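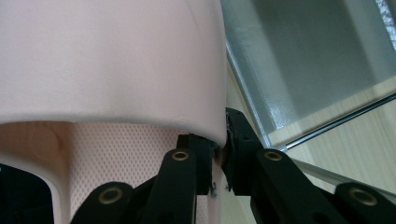 4. Baking a Layer Cake in the Pradau Countertop Oven

4.1 Before the first bake

1. Remove all packing material from the oven cavity and wipe the rack with a damp cloth.
2. Set the oven on a level surface. Leave 15 cm free on both sides and behind the rear vent.
3. Run the oven empty at 200 °C for 30 minutes. A faint smell is normal during this first run.
4. Let the oven cool with the door open.

CAUTION: The door glass stays hot after the display turns off. Use oven mitts.

4.2 Baking the layers

1. Slide the rack into the middle position. The lower position browns the base too fast for sponge.
2. Turn the dial to CAKE and press Lu (lower and upper heat). Do not use the fan setting for batters with whipped egg whites.
3. Preheat until the tone sounds twice.
4. Grease the pan and line the base with parchment. Fill it no more than two-thirds full.
5. Insert the probe at an angle so that the tip sits in the center of the batter - it must not touch the pan.
6. Close the door and press START. The program ends when the probe reads 97 °C.

Note: With a pan deeper than the Flanthorpe 3-inch round, lower the set temperature by 15 °C and expect a longer bake.

7. Take out the probe, then the pan. Rest the cake in the pan for 15 minutes before turning it out.

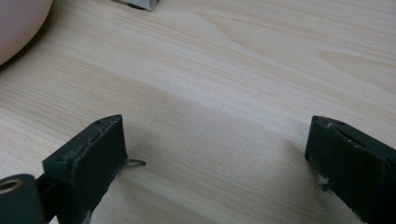 8. Cool the layers fully on a wire rack before filling. Buttercream softens on a warm layer and the stack can slide.

4.3 If the result is not right

Sunken center: the door was opened too early, or the probe was touching the pan. Check step 5.
Domed or cracked top: set temperature too high. Lower it by 15 °C.
Pale base: check that Lu is lit. If only the upper bar shows, press the button again.
Display shows P1: probe not seated. Push the plug in until it clicks.

Cleaning of the probe and rack is covered in section 6.

Plallenance Kitchen Appliances | Contact | © Plallenance | Back to top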